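Print this page | E-mail this page

Laundry on the Bed: Gallery from the Gurngate Folding Study

Folding clothes is hard for a robot, and we love it for exactly that reason! Our group at Nurwood spent September collecting 1399 folding demonstrations in people's bedrooms with hand-held grippers, then trained a single policy on the lot.
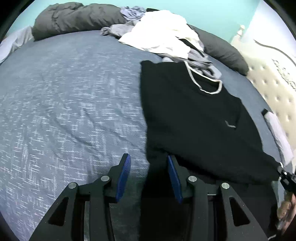

Shirts gave us the best surprise. With 271 of the demonstrations set aside for shirts alone, the policy learned to smooth out a sleeve before folding it – a step we never labeled. On 50 test shirts it had never met, it finished all but 3. Dark fabric on patterned sheets is still the toughest mix, and Celeste Valente is already trying a new way of training for it.

More results, including the towel trials, go up on the Wikside project page on Monday.

This site uses cookies. By continuing to browse you agree to our use of cookies. Accept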